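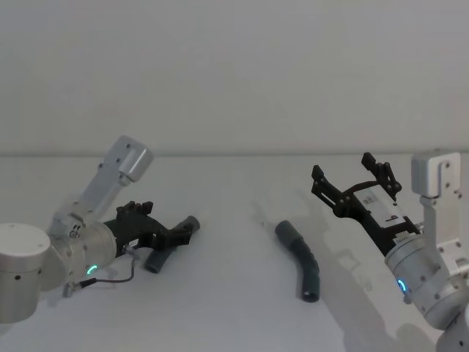 **Atelier Drerberg – groupe bras & préhension**

mai, 14h et quelques. Poste monté, les deux bras face à face sur la table grise, deux tubes gris foncé au milieu. Objectif du jour : prendre un tube à gauche, le présenter à droite, le passer. Pas d'emmanchement pour l'instant.

État : anneau vert à gauche, bleu à droite. Vérifier dans la doc Kolitz si le bleu veut dire « prêt » ou « en attente de consigne », j'ai deux versions du pdf qui disent pas pareil. Kazuhiro penche pour attente.

Câble noir côté gauche : fait une boucle sur le plateau avec son petit connecteur argenté. À brider avant de lancer les grandes trajectoires. Il reste des colliers dans le tiroir Magyar (celui du bas, pas celui qui coince).

Réglages pinces
- ouverture droite au max, on garde
- vitesse de fermeture 26 %, au dessus ça claque
- effort gauche : parti de 8, redescendu à 5, le tube s'écrasait
- attente 400 ms entre fermeture droite et ouverture gauche

Les 400 ms sont au pif. À refaire proprement avec le retour de position, Kazuhiro a un bout de script qui lit ça sur Drakoteo, il doit me le pousser sur le dépôt.

Souci principal – les tubes. Le courbe roule dès qu'on le touche un peu de travers et se recale n'importe comment. L'autre, plus court et épais, tient mieux en diagonale. Essayé d'approcher par le dessus, doigts perpendiculaires à l'axe : ok sur le court. Sur le courbe ça dépend où on tombe dans la courbure, les dents accrochent ou pas les cannelures. Piste : viser toujours côté bout ouvert, le trou est plus sombre, facile à seuiller avec la caméra.

Fait une quinzaine d'essais sur le court sans noter les ratés, bête. Recommencer avec une feuille.

15h40 – repère du bras droit décalé par rapport au gauche. Pas énorme mais à la passe les doigts arrivent trop haut. Refait la calib en touchant les mêmes points avec les deux, mieux. Pas fini. Ne PAS écraser le fichier calib_ok, j'ai mis le nouveau à coté.

Note pour Kazuhiro : si tu passes après moi, laisse les limites logicielles comme elles sont, le poignet droit descend vraiment près du plateau. Et l'arrêt d'urgence est à portée de main du tabouret, merci de pas le rebouger.

À faire
- [ ] brider le câble
- [ ] script lecture position pinces
- [ ] calib droite, finir
- [ ] essais courbe, approche par le bout ouvert
- [ ] mousse ou ruban sous les tubes pour qu'ils arretent de rouler ? à voir
- [ ] demander à Kolitz pour le voyant bleu

16h30, j'arrête là, bras en position repos avant de couper l'alim.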